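November 12, 2020

So the Nilix kit has been living on my bench since February, and people keep emailing to ask if it's worth the money. I've put this off long enough!

Quick background for anyone new. I take apart old office PCs, pull what's still good, and sell or pass on the parts. It's dull work on the wrists. Nilix sells a small arm with a starter kit aimed at exactly this kind of teardown job, and I bought the middle package, the one they call Uno. (Nothing to do with the little hobby board, which confused me for a whole evening of searching.) I ordered through Belhaj, who were quick and answered the phone, and it came in 2 boxes with every screw bagged and labeled. Lovely start.

Setup was less lovely. The manual says 5 steps, and step four is really a weekend. Teaching the arm a new position is easy enough, you just walk it there and save, but the software forgets your names for things if you close it the wrong way. I lost two evenings to that before I started saving after every single move. The update in the fall fixed most of it, I think. I still save like a crazy person.

What I like: it's patient. It'll go to the same spot all day long and it never gets bored and yanks on something. Memory sticks and drives are where I'd start if you buy one, and printing your own fixtures is half the fun (bring filament, you'll redo everything).
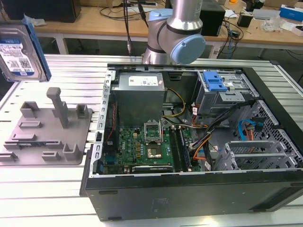 Cables are still my job, though. Anything floppy is a pain, and the kit's sample programs pretty much pretend wires don't exist. I unplug and tuck things back by hand, then let the arm have its turn. Stubborn latches are hit or miss too, and every case maker puts them somewhere different, so expect to teach a lot of positions if your pile is as mixed as mine.

Then there's the price. I paid 3,000 dollars for the Uno package, and the support plan is extra after the first year. If you do one computer a month, please don't. If you've got a garage full of them like I do, it starts to make sense, slowly.

I'm keeping mine. Next I want to try the bigger tray set, and there's a lot of old school desktops waiting for me over in Brilcombe, so I'll write again once I've made a dent in those.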